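Home Research Publications People Contact
7 min read

3. Collection of Demonstrations

The Grosholm set was gathered to train a policy that takes parts out of desktop computers and puts them back. Each example joins the readings of the arm joints with video from a fixed camera and a wrist camera. An operator guides the arm through one task, and the record is closed when the operator releases the controls. 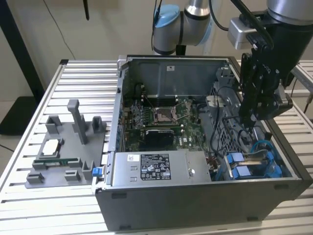 Operators completed 40 practice runs before any of their work was kept. They were asked to move at a steady pace and to avoid long pauses over the case — early models had learned to wait wherever people had waited. Failed grasps were retained when the operator recovered without help.

Figure 3. Tower and parts fixture as seen by the fixed camera.

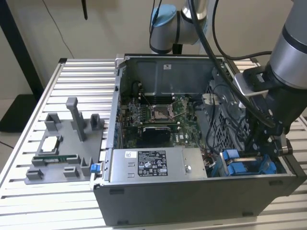

Nadja Zürcher objected, in her review of the protocol, that keeping recovered failures would teach the policy to fail first, and asked that such runs be labeled separately. Reto Holzer replied that the labels could be added at no cost to the schedule. Both versions of the set are therefore reported in Section 5.

The wrist view was given equal weight in training. Drive bays, cables, and the links of the gripper lie close together in this view, and small errors of approach are easier to judge there. 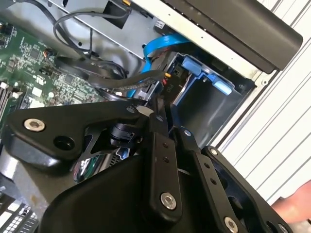

3.1 Selection and Labeling

Two readers, Dineo Mnguni and Verena Danzer, marked the start and end of every grasp using the Dokent tool. Where their marks differed by more than 14 video frames, the run was read again by both. Around 70 runs were set aside for testing and were not used to adjust any setting.

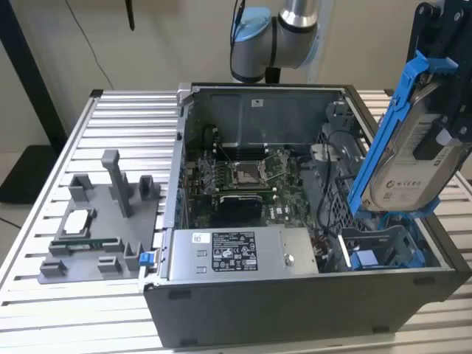
Runs were divided by session, so that no session supplied both training and test examples. Drive carriers and memory modules were treated as separate task families, each with its own written instruction. The text of these instructions was fixed before collection began and is given in the appendix.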